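Bunmont T20 final – toss and total

seamdrift
July 2024
Katsaros chased 2 short of the record in the semi. I would still bat first on this pitch. It slows after ten overs.
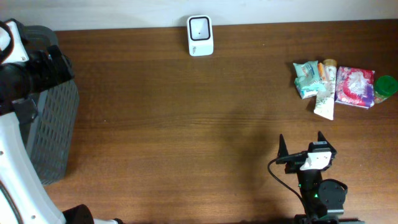

What happens if the final is tied? The teams play a super over, and repeat it until one side wins.

offcutter_848
Disagree on batting first. Golisach bowl better with a dry ball, and dew arrives by the second innings – chase.

seamdrift
Dew was not a factor in May. The outfield was slow as well, so 160 defends there.
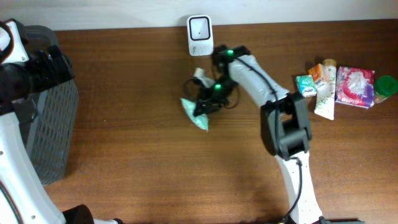
Odiser made 150 on that strip and won with an over left. Spin took most of the wickets.

legbye300
Different strip. The final is on the center one, which has more bounce. Bowl first.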